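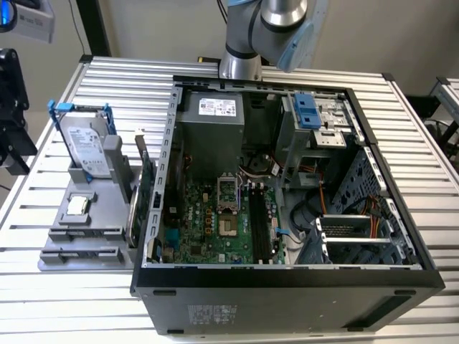
Scope of this checklist is the reassembly bench and the desktop towers that pass over it between strip-down and first power-on. It applies to every unit opened at the Zendach bench, whatever the fault on the ticket. Item numbers follow the February revision. The Dell tower was on its side with the side panel off, the CPU socket open and empty, and the Seagate drive out of the case and clipped in its blue caddy, so section 3 was taken first and section 5 was left open until the processor was fitted.

Inspector: Brenda Hartley
Bench lead: Levente Major
Second reader: Jeferson Siqueira
Marks used: OK, FIX (correct before the unit moves on), OPEN (not checked at this visit), N/A

1. BENCH AND SURROUNDINGS

1.1 Work surface clear of loose screws, clippings and swarf. OK
Comment: Slatted surfaces collect M3 screws in the grooves. Run the magnet along each groove at changeover. A screw found after the unit has gone on is to be reported to the bench lead with the unit number.

1.2 Bench bonded to ground point. OK
Comment: Bond strap tested at the lug. The previous strap was crimped over paint and has been replaced.

1.3 Wrist strap tested at start of shift and entered in log. FIX
Comment: Morning entries complete. Afternoon entries missing for 11 shifts. Major to move the log sheet next to the tester.

1.4 Task lighting at the work surface, minimum 800 lux. OK
Comment: Reading taken at board height with the lamp in its normal position. Reading falls off behind the power supply. Use the hand lamp for work there.

1.5 Walkway behind bench clear. OK

2. ISOLATION

2.1 Mains lead removed from the unit and placed in the lead tray. OK
Comment: Switching off at the rear rocker does not count as isolation. The lead comes out.

2.2 Power button held in after the lead is removed, then wait of 30 seconds before touching the board. OK

2.3 Power supply housing closed, all cover screws present. OK
Comment: Supplies are not opened at this bench under any ticket. A suspect supply is exchanged whole and tagged with the Erdős form.

2.4 Input voltage selector, where fitted, set for local supply. N/A

3. DRIVES AND DRIVE CAGE

3.1 Drive removed before board work and held upright in a fixture. OK
Comment: Drives are not to be laid on the bench with the circuit side down. Trejo-pattern foam trays have been withdrawn. Use the printed fixtures only.

3.2 Caddy fully seated on the drive, both tabs intact. OK
Comment: Press each tab and confirm it springs back. Caddies with whitened plastic at the root of the tab go in the scrap bin.

3.3 Bay rails straight and free of burrs. OK
Comment: Checked with a gloved finger, front to back. Edges of the perforated metal inside the case are sharp enough to cut. Cut-resistant gloves are optional for board work and required for cage work.

3.4 Cage latch operates through full travel. OK

3.5 Power cables near the bay held clear of the drive path before insertion. FIX
Comment: The usual cause of a drive that stops short of home. Draw the cables aside, insert, then connect. Do not push against resistance. Tidy the run with a reusable tie. Cut ties leave an edge.

3.6 Data cable free of creases and sharp folds. OPEN
Comment: To be checked with the drive installed and the cable in its final position.

4. WIRING AND COOLING

4.1 Main wire bundle free of nicks and pinch marks. OK
Comment: Inspect where the bundle leaves the supply and again at the first bend. No electrical tape repairs. A damaged loom is replaced.

4.2 No wire able to reach a fan blade with the panel closed. FIX
Comment: Secure the slack before closing. Check again with the unit upright, as the bundle settles when the case is stood up.

4.3 Fan turns freely by hand, no scraping. OPEN
Comment: Tejada asks that this be done with the unit in both positions.

4.4 Dust removed with vacuum and antistatic brush. OK
Comment: Canned air is allowed outdoors only. Hold the blades still while cleaning.

5. PROCESSOR, MEMORY AND CARDS

5.1 Socket contacts inspected under magnification before the processor is fitted. OPEN
Comment: Nothing passes over an open socket. No tools, no cables, no screws. If work stops for more than a few minutes, fit the dust cover.

5.2 Retention lever closed and hooked under its tab. OPEN

5.3 Memory seated and latched. OPEN

5.4 Expansion card square in its slot, bracket fastened. FIX
Comment: A card resting at an angle is treated as not installed. Reseat and secure before power is applied. Spare brackets are in the Zasier drawer.

6. CLOSING UP

6.1 Screw count reconciled against the Evo worksheet. OPEN
6.2 Side panel fitted with no gap along the rim. OPEN
6.3 Regulatory and asset labels legible. OK
6.4 First power-on attended, one hand clear of the case. OPEN

ACTIONS
1.3 Levente Major, log sheet.
3.5, 4.2 Jeferson Siqueira, cable routing, to be rechecked together.
5.4 Trinidad Tejada, card and bracket.
OPEN items to be closed at the 3:30 p.m. visit. The unit stays at the bench until then.

Copy to Dezső Vass, stores, for the replacement ties.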